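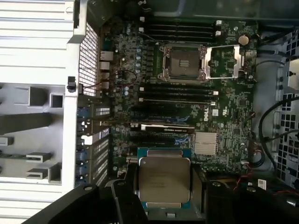
Why I Stopped Mining Coins at Home

When people in my town hear that I had coins from mining, they ask me first how much I earned. I would like them to ask how much I paid. For me the second question is the more interesting one, and I think many people who write about crypto avoid it.

I began in a small apartment in Semeniuk, in the room where my wife kept her sewing. My friend Marcelino Bustamante had two machines running already, and he showed me his wallet on his phone. The number was nice. I did not ask him about his electricity bill, and he did not mention it. We were both polite people, I suppose.

The coin was called Onar. It was new then, and the big mining companies did not care about it, so a person with normal equipment could still find some. In the first 6 months I collected a good amount and I was very proud. I checked the price before breakfast, at lunch and again at night, when my wife was asleep and the machines were making their noise behind the wall.

The bill arrives every month, the profit does not

My opinion is simple. Mining at home is a job with a salary that nobody has promised you, and with expenses that are promised very well. The power company wants real money on the correct date. The coin can be worth half of that on the same date, and then you must decide – sell now and feel stupid, or wait and pay the bill from your own pocket. I waited. In one summer I paid from my own pocket three times, and I told myself this was an investment.

Also there is the time. A fan stops, a driver makes a problem after an update, the pool changes its rules. I spent more than 20 evenings on such things in my first year. If my employer had asked me to work these evenings without pay, I would have been angry with him.

Some will answer that the price of Onar went up later, and this is true. A man from our online group, Tipene Hollis, kept everything and sold near the top. I am happy for him. But he could have bought the same coins on the exchange with the money he gave for power, and he would have had more of them. He calculated it himself and put the table in the group, which I respect very much. 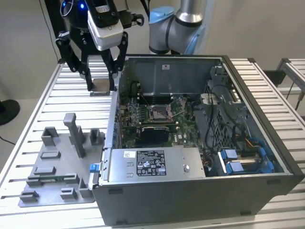
What the sellers leave out

The hosting companies now say they have solved this. You send money to a firm such as Gulorari, they put a machine in a building far away, and every day a small payment comes to you. I read their contract slowly, with a dictionary for the legal words. The maintenance fee was fixed for 16 months, but the payment was not fixed for even one day. When the payment becomes smaller than the fee, they can switch the machine off, and on page 14 it says that after this the machine belongs to them.

Zultholm has an offer with a prettier website and almost the same text. I do not say that these firms are dishonest. All of it is written in the contract. I only say that the customer takes the risk of the price, the risk of the machine and the risk of the firm, and the firm takes a fee.

If you believe in a coin, buy a little of it, with money you will not need for rent. If you like computers, build one and enjoy it, and let it be a hobby with the cost of a hobby. My mistake was to mix these two wishes and to call the result a business.

I sold my last machine in July to a student who wanted it for video editing. Marcelino still has one of his. He says it keeps the garage warm, and he has not shown me the wallet for a long time.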